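Home | Features | Workshop | Reviews | Subscribe

Keeping the Grippers Honest

3 min read

Dirnon makes a hand-held gripper that people carry through ordinary housework. The black plates and linkage match the jaws on the company's robot arm, and what a person does with the tool becomes training data for the machine. The project, called Sarkwood, has logged 1,741 bedding sessions since April.

Upkeep is mostly small stuff. A linkage that has gone slack by half a turn will close crooked, and a crooked jaw teaches the arm bad habits. Each pair gets checked at the bedside before work starts, open and empty, with the pads level over the blanket. 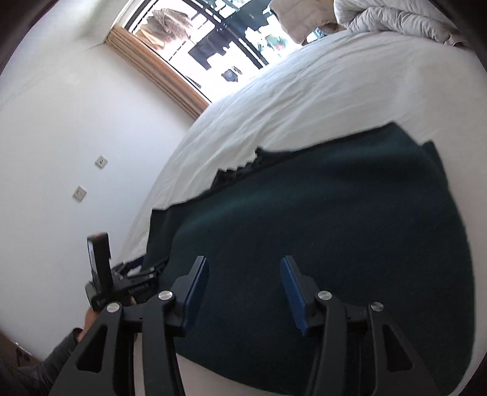
Pivots and pads

The pivots come first. Melnyk, the shop that services the tools, wants any side play above 4 tenths of a millimeter taken out with a hand driver – no power tools, which strip the threads. Pads are next. They are wiped with a damp cloth and swapped after 69 hours of use, sooner if the texture has gone smooth.

Fleece is the hard test. It sheds, and lint works its way into the joints and drags on the linkage. Crews brush the pivots out after every fleece job and work the jaw through six full strokes. If it sticks, the tool goes back to Melnyk in its case.

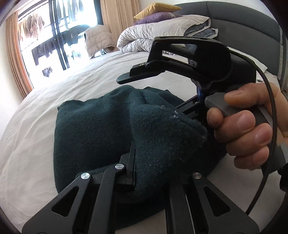

Two grippers over a fleece. The near jaw is pressed into the cloth.

Cables get a look at the end of the day. The usual fault is a kink near the connector, and a new cable takes a few minutes to fit. The pair then goes on charge overnight – the log sheet stays with it.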